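Small stuff keeps migrating across my desk

The top is 1000 mm wide. Stapler, correction tape, coin purse and a puzzle cube all drift into the work area. Drawers or trays?

Rundus
Tray. Raised edges, one category per tray. I keep mine on the tablecloth.

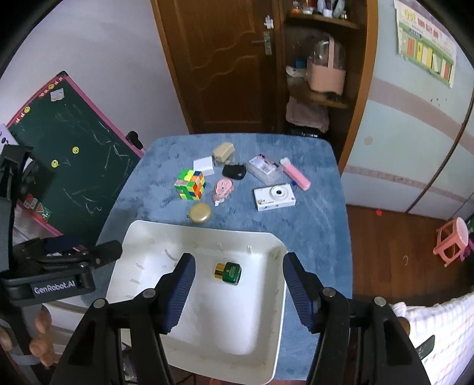
White plastic tray, one small box in it, the rest still to sort.

Measure the stapler first. Mine is a Korwood tray, 293 mm long, and the stapler only fits diagonally.

Mirnby
drawers, trays just fill up again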